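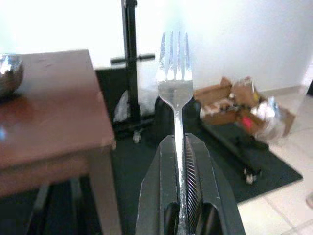 Womovia releases Trorico 4, a planning software for two-arm table work

Womovia announces today the new version of Trorico, its motion planning software for robots with two arms. The release is available to all license holders from September.

The main change is in the planner. Until now each arm was planned alone, and the second arm waited when the paths came close. Trorico 4 makes one common plan for both arms and corrects it every 50 milliseconds. Thin and shiny objects, such as cutlery, were the most frequent wish of our customers, and the grasp module was trained again for them with 4000 new recordings.

In our internal test the software completed 1487 table tasks. The full test report, with the failed tasks also, can be downloaded by customers in the Sumeo portal. 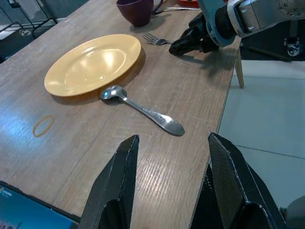
Do existing users need to write their task files again?

Task files from version 3 open directly in Trorico 4. Only files which use the old waiting command must be changed, and the editor marks these lines in yellow.

The perception part comes from Gebru, our partner for wrist camera calibration. Calibration is now started from the same window as the planner, and its result is saved together with the task.

A trial license is valid for 200 hours of robot operation. Requests for trial and for press material are accepted through the contact form on the Womovia website.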